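Unit 4: From Camera to Motion
Course notes, R. Wilczyńska

Reading before the lab: the Komix scene graph chapter, up to the part on collision shapes.

4.1 What the planner receives

The planner never works on pixels. Perception hands it a list of objects, each with a class, a pose and a confidence. On the lab table, some classes are easy. The yellow corn in the wicker basket separates well by color. Plates on edge in the rack are harder: they stand close together, and the depth image is poor along thin rims.
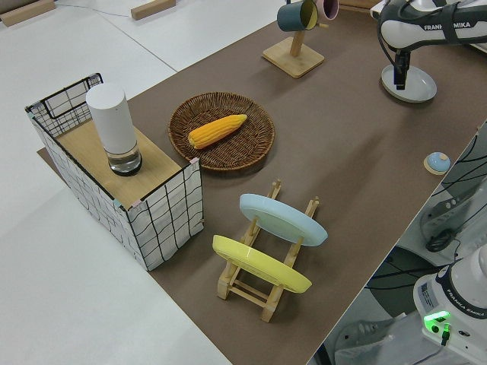

Fig. 4.1. Plates in the rack, corn in the basket, gripper over a round dish.

Two rules for the object list:

1. Keep parent links. The corn is a child of the basket. If the basket moves, so does the corn.
2. Do not drop an object the moment it is hidden. Hold the last pose for 49 cycles, lowering the confidence each time.

4.2 Planning for two arms

Treat both arms as one system when their workspaces overlap. Planning them one after the other is faster, but the second plan must then treat the first as a moving obstacle, with timing.

Set the collision margin per object. A wide margin around the mug tree is fine while reaching past it. The same margin makes it impossible to grasp a mug, so the margin has to shrink for the target only.

A plate lying flat also needs a different grasp from one in the rack. Store grasps by object and by support, or the planner will try an edge grasp that goes through the table.
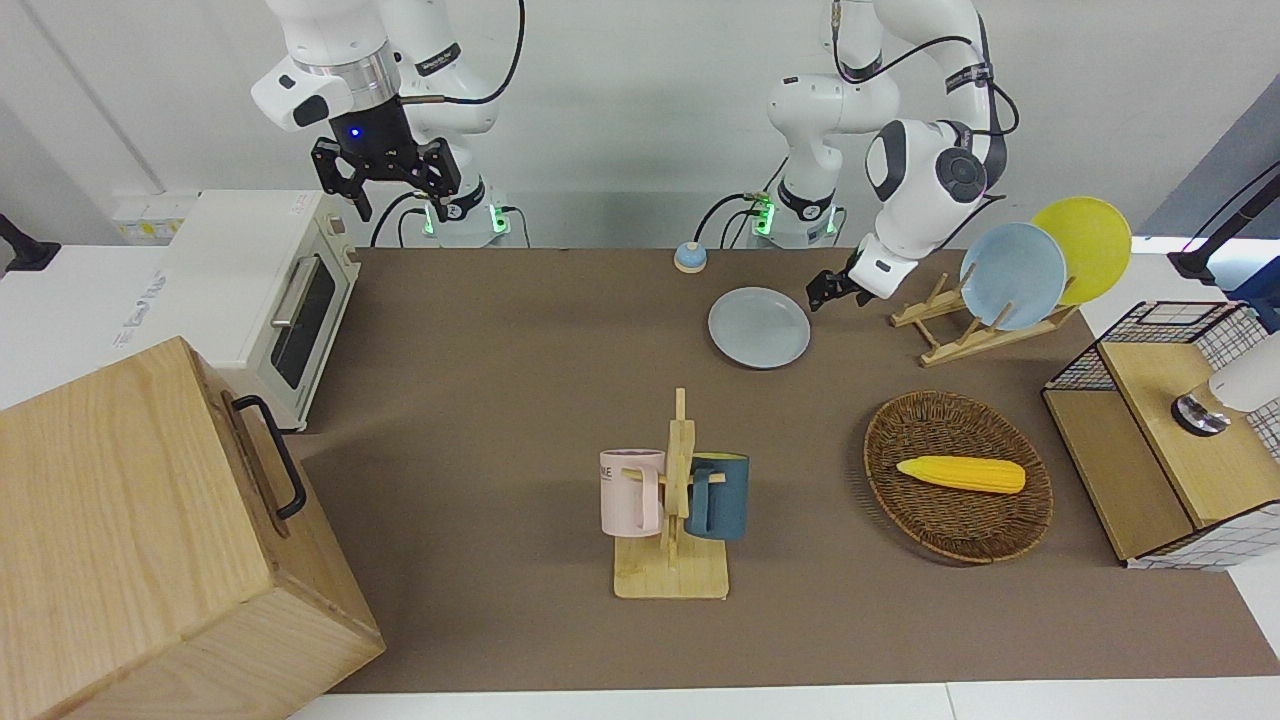 4.3 Exercises

a) Write the object list for Fig. 4.1 by hand, with parent links.
b) Run the Sendthorpe planner with seed 266, then 993. Compare path lengths and explain the difference.
c) Change the hold time in rule 2 to 4 cycles. Which objects flicker?

Hand in a) on paper and the rest through the course page by noon.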